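When Wandus brought robots into its packing room in May, the talk was all about speed. A person there fills around 900 pencil cases a shift. The arms manage 468.

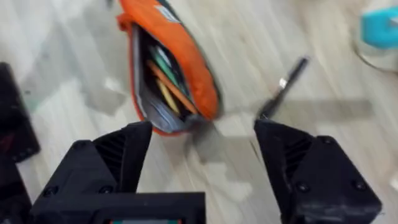

Dzifa Wumbei wrote to me that speed was never her complaint. She misses talking across the bench, and now she spends the shift clearing jams.

I think she has a point. The company kept every job but changed what the jobs are, and pay stayed where it was. Watching a machine for eight hours is tiring work and should be paid as skilled work.
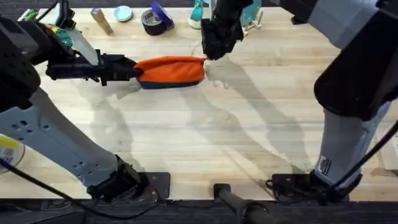 Should the arms go? I would keep them and let the packers decide which tasks they get. Collura did that with 100 workers, and most of them stayed.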